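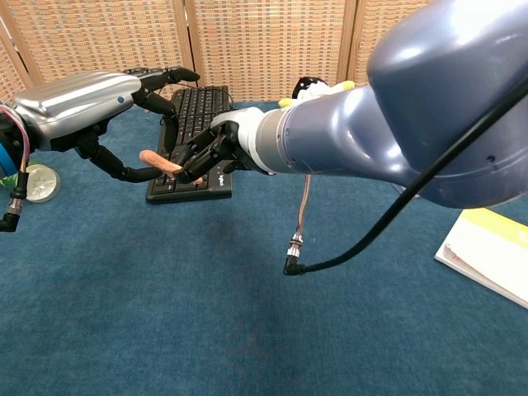

Hoditthorpe Community Technology Library
Frequently Asked Questions: Borrowing Computers and Accessories

Who may borrow equipment?

Any resident of Hoditthorpe aged 16 or over who holds a full library card may borrow equipment. Residents under 16 may borrow keyboards, mice and headphones if a parent or guardian signs the loan form. Visitor cards do not cover equipment loans.

What is available?

The collection holds 418 items, including laptops, keyboards, mice, monitors, headphones and a limited number of large-print and one-handed keyboards. The full list is kept at the front desk and in the online catalog under "Equipment."

How long is the loan period?

Laptops and monitors are lent for two weeks. All other items are lent for six weeks. Loans may be renewed once, provided that no other borrower has placed a hold.

May I reserve an item in advance?

Yes. Reservations may be made online, by telephone or in person. A reserved item is held at the front desk for two working days and is then offered to the next person on the list.

Do I need to return the box and cables?

Yes. Each item must be returned with everything shown on the label inside the lid. Borrowers who have lost a cable should tell staff at the time of return – in most cases only the price of the cable is charged.

How should I clean a keyboard before returning it?

Unplug the keyboard, turn it upside down and shake it gently. Wipe the keys with a soft cloth that is slightly damp. Do not use bleach or spray any liquid directly onto the keys, and do not remove the key caps. Staff clean every item again before it is lent out.

What happens if I spill something on the equipment?

Switch the item off, unplug it and bring it to the library as soon as possible. Please do not try to dry it with a heater or hair dryer. Shu-fen Yau, Equipment Services, will decide whether the item can be repaired. Borrowers are not charged for a first accidental spill on a keyboard or mouse. Laptops are assessed case by case.

Are there late fees?

There are no daily late fees. An account with an overdue item is suspended until the item is returned. Items not returned after six weeks are treated as lost, and the replacement cost is added to the account.

Can I install my own software on a library laptop?

Software may be installed for the length of the loan. All laptops are erased on return, and the library cannot recover files left on them – borrowers should save their work elsewhere.

Can I donate a used computer?

The library accepts laptops and accessories in working order. Please write to Jörg Pfeiffer, Collections, before bringing in a donation. Printers and televisions cannot be accepted.

Whom should I contact with a complaint?

Complaints should be made in writing to Lai-ching Hsueh, Head of Public Services, at the library's main address.

Page last reviewed: 2021-10-10

Related pages
Library card application
Equipment loan form (under 16)
Booking a study room
Printing and scanning charges
Opening hours and holiday closures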